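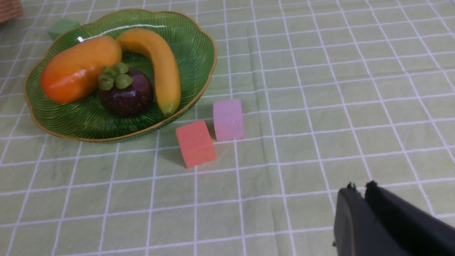 Mango, banana and mangosteen on the green glass plate.

Codham Tenants' Social Group – minutes, 05/06/2026

May minutes approved, with one sigh.

1. Table display. Natalina Greco reported that the artificial fruit stays. Real fruit was proposed, costed and dropped. The grid tablecloth stays too, wrinkles included; the offer of an iron was noted.
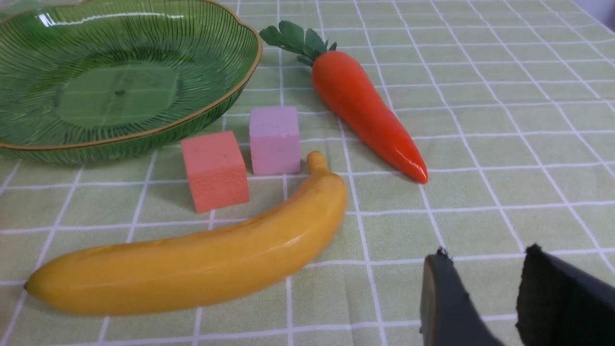

2. Vegetables. Members disagreed on whether they belong in a fruit display. The carrot, leaves and all, may lie on the cloth beside the dish but not in it. Carried, 16 to 21 having gone home.

3. Budget. Balance $1,490. Up to $200 approved for a second plate, gold rim preferred – Natalina to ask at Orlandini.

Meeting closed.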